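Predicting the Seeding Order of a College Basketball Tournament Field
Student Project Report, Sports Statistics Course, Pristora College
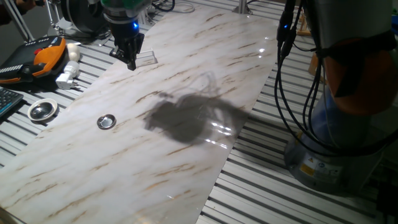 The project set out to test whether a short rating formula could reproduce the seeding of a conference basketball tournament before the official bracket was released. The formula, named Nodus, uses game results, location and opponent strength, and leaves out margin of victory. All results reported in the sections that follow come from game records alone.

Data
The data set contains 147 games played through the end of February. Games against opponents outside the division were removed, which left 126 for analysis. Scores were entered by hand from published box scores and checked twice. One game between Mullalance and Long was listed with different home teams in two sources. It was treated as a neutral-site game.

Method
Each team began with the same rating. A road win added more than a home win, and a home loss cost more than a road loss. Ratings were then recalculated until the order of teams stopped changing. Ties were settled by head-to-head record.

Results
Nodus placed every team within 3 seed lines of its official position. The largest error was Mullalance, which the formula rated too high after a run of close road wins in January. Long was placed 2 lines too low. The group believes that its early losses, played without a regular starting guard, were given too much weight.

Limitations
Injuries were not recorded, and a game in November counted the same as a game in February. The formula was tested on a single season. A second group has requested the spreadsheet and plans to add a date weight before the next tournament. The entry sheet and the list of removed games are kept with the course materials.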